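**Ticket 40 – Blue sheet will not stay on white mattress**
Opened: June 27, 2025
Site: Vositz showroom, bedroom floor
Priority: low (shop), high (me)

**Reported problem**

The Relier fitted sheet goes over three corners of the mattress and then resigns from the fourth. Pull the fourth one down and the first lets go. I have done this 14 times and no longer regard it as bed making.

**Checked so far**

1. Right way round? Yes. Also tried the wrong way round, which was no worse.
2. Mattress cleared? Mostly. The folded whites and greys are still piled near the far edge, and I keep working round them out of laziness.
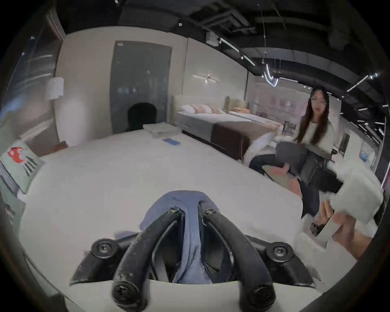 The label says the sheet suits a mattress up to 40 cm deep. Ours is a Trummer and well under that, so depth is ruled out. Width is not, as I'd left the tape measure at home.

3. Swapped with the spare from the stockroom. The spare is a pillowcase. Put it back.
4. Started from the wall side, gathering the cloth in the middle and spreading it outwards. Best result yet, until I let go.

The beds with the mint-green pillows and the pink and peach cushions are not part of this ticket. Please don't borrow their linen.

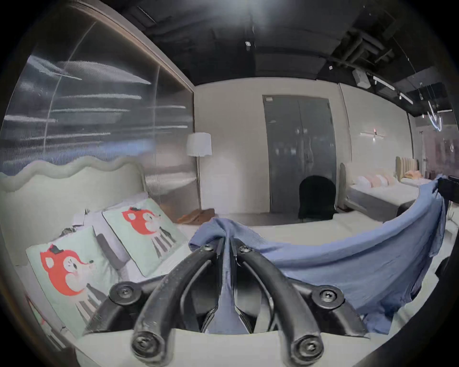 ## Update

Cukar replied: the sheet was packed in the wrong sleeve and is one size down. Replacement due in July. Blue one folded, badly, and left for return. Ticket stays open until all 4 corners hold overnight.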